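Teaching by the wrist: an hour with Yee-man Yang

Notes typed up on the train, so forgive the state of them.

Yee-man Yang starts work before eight and by the time I got to Katene's workshop she had already given up on one pencil. Too blunt. "It matters more than you'd think," she said, and went off to find the sharpener.

She teaches robot arms by showing them. No long program, no list of points typed in one after another. She moves, the arm follows, the computer keeps a record of the lot. Do it enough times and a model has something to learn from. The project is called Lillolen and the task at the moment is drawing. Simple strokes, a curve, a corner.

Why drawing? "Because you can see where it went wrong. If I teach it to put a cup down and it's a bit rough, fine, the cup is down. A line shows you everything."

There are two ways of doing it and she has opinions on both. The first is by hand. You take hold of the arm, it goes slack in the joints, you push it through the job. Quick to learn, she says, visitors get it in minutes. But your own hands are in the way, and you push harder than you know. "The force sensor is meant to tell me how hard the pencil is pressing. If I'm hanging off the wrist it's telling me about me."

So most of the real recording is done by remote. She sits to one side with a hand controller, which came from a small firm called Stitanow, and steers from there. Slower. Her early attempts were awful, she says. Wobbly, stopping and starting. She kept some of them.

"You have to learn to be boring. Same speed, same approach, no showing off. When I get tired I start doing little flourishes and then the robot does little flourishes."

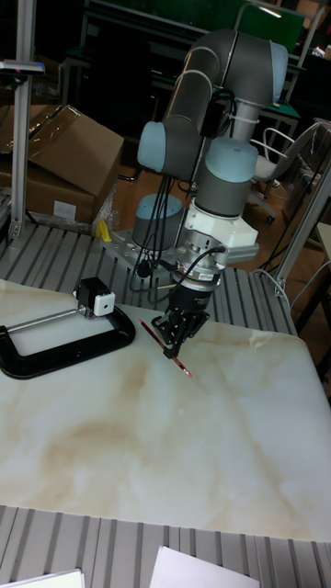
How many goes does it take? She had the number ready. 297 recorded so far, of which 49 thrown out. Most of the bad ones were snapped leads or her own hesitation. Hesitation is the worse of the two. A snapped lead is obvious, you bin it. A pause of half a second over the start point looks like nothing, and then weeks later the trained arm hovers and hovers and won't come down.

"It's copying me thinking," she said. "I didn't mean to teach it that bit."

She now plans the whole stroke before she touches the controller. Says it out loud sometimes. Across, down, lift. I asked if that felt silly and she said only when the door is open.

What about deliberate mistakes? I'd read somewhere that people put them in. Yes, she does, 5 in every batch, but they have to be mistakes with a recovery. Start in the wrong place, notice, come back. Otherwise the arm only knows the perfect path and the moment it's knocked off it has no idea. She was quite firm about this and drew me a diagramm on the back of my own notebook, which I can't now read.

Contact is the hard part. Free air is easy, anyone can steer through free air. The last few millimetres are where she slows right down, and where the remote set up annoys her, as she can't feel the surface through it. She goes by the force reading on the screen and by ear. By ear? "Pencil on a hard surface, you hear it before the number moves." The next controller is supposed to push back at the hand a little. She'll beleive it when it arrives.

In August the work moves to Niltusmont, a bigger room with a second arm, and someone else will be giving the demonstrations. That worries her a bit. Two people have two styles. She has written out 7 rules for the new person, and read me the first one: eat lunch before you record. The rest I didn't get down, she was already back at the controller and wanted quiet.

Last question, shouted more or less from the doorway. Does it draw well yet? "Straight lines, yes. Curves, ask me when we've moved." Then I ran for the 12.40 and missed it.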